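About us > Our company

Windach Flooring and Stairs 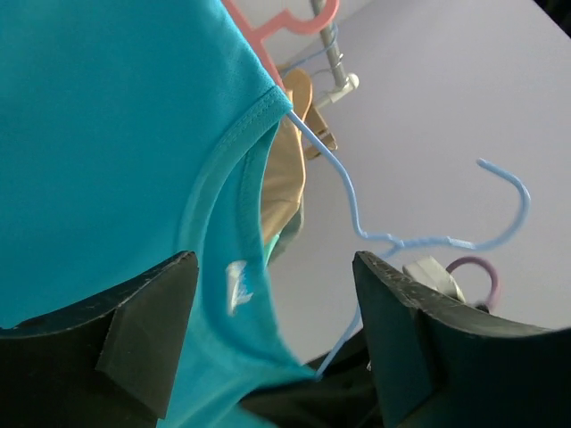 Turquoise knit fabric with a small white care label.

Windach installs, sands and refinishes wood floors and staircases in private homes. We work out of a shop in Stosodthorpe and take jobs within an hour's drive of it. Most of our customers are partway through a larger renovation, or have pulled up a carpet and found boards underneath that they would like to keep.

The company started as a sanding business with one truck and one drum sander. Stairs came later, after enough customers asked whether the person doing the hallway could also do the steps. We now have two crews, one for floors and one for stairs, and they share the shop and the finishing room.

What we do

We lay new solid and engineered hardwood, nailed or glued depending on the subfloor. We repair existing floors, including board replacement, gap filling and patching where a wall or hearth has been taken out. We sand and refinish. On staircases we replace treads and risers, cap old construction-grade stairs in hardwood, and rebuild railings that no longer meet code.

We don't do tile, vinyl or carpet. If your project has those in other rooms we will work around your other trades, and we ask that tile be grouted and cured before we bring wood into the house.

Last year we finished 376 rooms and 33 full staircases. Kitchens make up a good share of the rooms. If you are having cabinets put in, call us before the cabinets are ordered. Floor height affects the toe kick, the dishwasher opening and the end panels, and it is much easier to settle this on paper.

How a job runs

You phone or write to us and we set a time to come and see the house. The visit takes an hour or less. We measure, check the moisture in the subfloor and look at the doors and transitions. You get a written quote within a week. The visit is free inside Stosodthorpe, and there is a travel charge outside it that comes off the final bill if you go ahead.

New wood is delivered to the house before the work begins and stays there, in the rooms where it will be used, until the moisture readings match. The heat has to be on in winter. We will not start laying until the readings are right, even if it moves the schedule.

Rooms need to be empty before sanding. We can move furniture for a fee but we do not disconnect appliances or move pianos. Clear out the closets as well, including anything hanging close to the floor. Our sanders are connected to dust collection, and we tape off doorways and vents, but you should still expect to wipe down shelves when we're done.

After the last coat, you can walk on the floor in socks the next day. Furniture can go back after three days and rugs after two weeks. Put felt pads on chair legs first. We leave a packet of them in the kitchen.

Products we use

Our standard finish is Prevlow, a water-based product in matte or satin. It has a mild odour and keeps its colour well on maple and ash. For customers who prefer an oil finish we use Fjeld, which takes longer to cure and needs a maintenance coat from time to time, but is easier to touch up in one spot. We have sample boards of both at the shop on oak, maple, ash and birch. You are welcome to borrow them for a few days and look at them in your own light.

The shop and showroom

We moved to our present building in September. It has 2,000 square feet of workshop and a small showroom at the front with a sample staircase, where you can compare tread thicknesses and railing profiles. Parking is at the side, off the lane. The showroom is open on weekday mornings and otherwise by appointment.

Offcuts and leftover boards are kept on a rack by the side door. Customers matching an older floor can look through it for repair pieces. We sell these by the board.

Warranty

Installation is covered for five years and refinishing for two. The warranty covers finish that peels, boards that come loose and treads that squeak. It does not cover scratches, water left standing or damage from steam mops. Please keep your invoice, as the job number on it tells us which batch of finish was used.

Page updated 2024-12-13

619 shares
2 comments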